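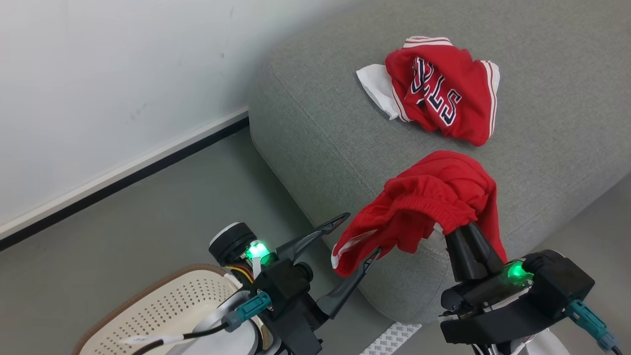

Red jersey, red shorts, gray sofa: laundry, the way we usually meet it.

Hi, and welcome to Turnovico! I'm Indrek Butkienė, and I started this little company after too many evenings spent hunting for one half of somebody's uniform. We pick up, wash, fold and return sports clothes for families and youth teams, and we also teach people how to keep up with the stuff at home (more on that further down, it's my favorite part).

I get asked a lot why we only do sportswear. Well, I grew up in a house with three basketball players in it, and my mother had a rule that nothing red went in with anything else, ever. She was right about that. I still sort the red things first. Bright red with white trim is about the trickiest thing that comes through our door, and we see an awful lot of it — every second team in the county seems to have picked the same colors! We wash those in cold water, inside out, and we take them out the minute the machine stops.

What we do

The main thing is the weekly bag. You fill it, we collect it from your porch, and it's back two days later with everything folded in sets, top and bottoms together. That last bit matters to me more than it probably should. A jersey on its own is no use to anyone at seven in the morning. So we match each pair up on the sofa in our front room before anything gets folded, and if the shorts are missing we call you that same afternoon, while there's still time to look under the car seat.

Then there's the team plan, where the whole squad's uniforms come to us after the game and go back to the coach in one box. We have a map of who wears which number taped inside the cupboard door, and yes, we update it when your kid switches. Please tell us when your kid switches.

We don't use the dryer for anything with printed or stitched letters on it. Big block letters crack or pucker if you cook them, and a waistband that's been through high heat too many times stops pulling back. So everything hangs. Our back room has a rail down each side and a fan at the end, and in January it's the nicest place in the building to stand with a cup of coffee.

Folding nights

Once a month we push the tables together and run a folding night, free, for anybody who wants to come. It started as a favor to a few parents from the rec league and it has sort of gotten away from me. People bring their own baskets and we work through them together. I show how I do a sleeveless jersey (face down, sides in to the middle, then up from the hem in thirds, so the lettering ends up on the front) and how to fold shorts with a gathered waistband so they don't spring open again in the drawer. Kids are very welcome. Some of them are much faster than I am, and they do let me know it.

I should say I'm no neat freak at home. There's usually a heap on my own couch by dinnertime, with something white poking out from the bottom of it. I think a heap is fine as long as it has an end. My trick is to start with whatever's on top, lay it flat, smooth it out with both hands, and not look at the rest yet.

Our names, our neighbors

Before we were Turnovico we were called Istico, so if you have an old bag with that on it, hang on to it, we still take them. We moved into the Ngau building when the first shop got too small for the rails, and we share the loading door with Perkodow, the shoe repair place, who will fix your high-tops while your uniform is with us if you leave them in the same bag with a note. Please do leave the note — I've guessed wrong before.

Last season we sent home 1,551 complete sets. I write each one in a paper notebook and I was very pleased to get to the last page of it.

Working with us

We're a small crew and most of us came in through folding nights. If you like being on your feet and you don't mind a bit of arguing over which radio station goes on, stop by any afternoon and say hello. We'll put you on socks for the first week. Everybody starts on socks.

For a bag or a team plan, call the shop or knock at the side door. If you're dropping off in person, pull the uniform out of the gym bag first and give the pockets a quick check for gum. Mouthguards too, please!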